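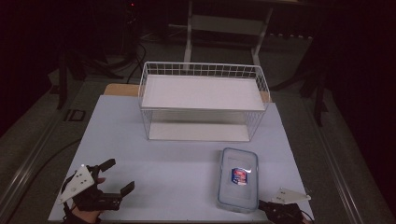
The Posta Cardigan

Colours: oatmeal, ink, moss
Sizes: 6 to 24
Price: $167
Made in Gediddale

We make one cardigan. People write in and ask when the second one is coming, and we tell them February, without saying which February.

The Posta is knitted from Australian merino, mid-weight, with a proper button band and pockets deep enough for a phone and a regrettable number of tissues. It sits at the hip. It goes over a dress or under a coat, and it has been worn to at least one wedding by someone who was told not to.

Tharushi Nanayakkara drew the first pattern after clearing out her own wardrobe and finding 7 grey cardigans, all of them pilled and none of them liked. Hers is still the body we fit on, then we grade up and down and try it on whoever is in the workroom.

Fit

Relaxed through the shoulder, straight through the body. If you're between sizes, go down. If you like to hide inside your knitwear, go up and enjoy yourself.

Washing

Cool hand wash, wool detergent, dry flat in the shade. The machine's wool cycle is fine too — the other cycles will give you a very nice cardigan for a toddler.

Repairs

Moth holes, lost buttons and elbows are mended free for the first owner. Second-hand Postas are mended for the cost of the yarn and return postage. Every cardigan comes with a spare button, which you will lose, so we keep plenty.

This batch

We knitted 396 and won't top it up. Moss is the slow seller every year and then the one everybody emails about once it's gone.

Also in the range

Taheri scarf, $58, same yarn, no sleeves
Prellitz socks, $32, sold in pairs despite requests

Returns

Thirty days, unworn, tags on. Cat hair counts as worn. Change of mind is fine and you don't have to write us a reason, though some of the reasons have been excellent.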